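Washing a Raw Fleece in Your Own Kitchen
April 2019

Shearing season is nearly on us and I can't wait! If you've never washed a fleece yourself, please try it this year. It's a messy, slow, wonderful job, and everything you need is probably in the house already (well, apart from the fleece).

Skirt it first. Spread the whole thing out on an old sheet in the yard, cut side down, and pull off the edges, the belly bits and anything you'd rather not meet in your sink. Alpaca needs a good shake too, because those animals love a dust bath and they bring all of it with them.

Weigh out 300 grams at a time. I know it's tempting to do the lot in one go, but small batches come so much cleaner. Put each one in a mesh bag, loosely, and zip it shut. 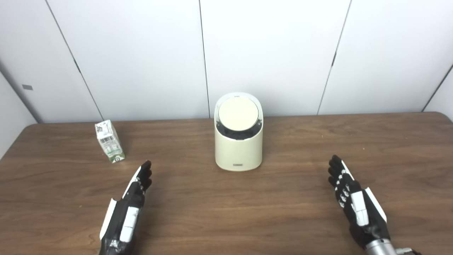 Small carton and cream container on the wooden table

Run the hot water into the basin before the fleece goes in, never on top of it. Add a squirt of plain dish soap, swish it through, then press the bag under with a wooden spoon and walk away. No stirring, no rubbing, no poking! Twenty minutes is plenty. The water will look like strong tea, or on a bad day like gravy.

Lift the bag out, let it drain, fill again at the same temperature and repeat. Sheep's wool with a lot of grease may want four baths before you get to the rinse. Alpaca usually wants fewer, and you can have the water a bit cooler for it, at 50 degrees Celsius. Keep the rinse as warm as the last wash, since a sudden change is what felts it.

Don't pour greasy water down the kitchen drain. Mine goes out to the compost heap in a bucket, and the rhubarb next to it is enormous.

For drying, an old window screen across two chairs is perfect. Tease the locks apart with your fingers, turn them over at bedtime, and give the thick parts another day if they feel at all cool to the touch. I once bagged a gorgeous gray fleece too soon and the smell in June was something else. 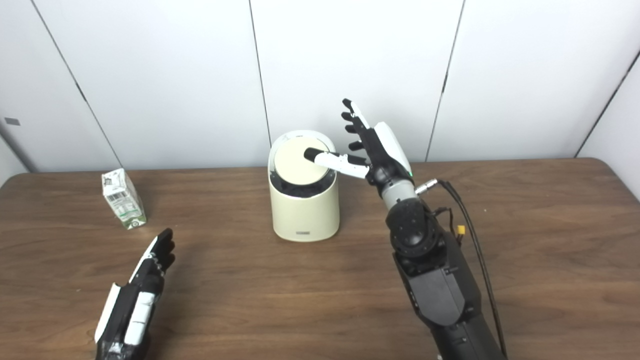
Gudrun Rønning: I soak mine overnight in cold rainwater before any soap goes near it, and it saves me a whole bath. The mud just drops out. Does anyone else do this with brown fleeces? I can never tell when they're clean.

Oh, I love the rainwater idea, and I'm going to try it on the next batch! With brown I go by the rinse water. Dip a white mug in and look at it by the window. If you can see the bottom of the mug clearly, get the bag out and start drying.

Store it in a cotton pillowcase with a lavender bag, and write the animal's name on a tag before you forget whose it was.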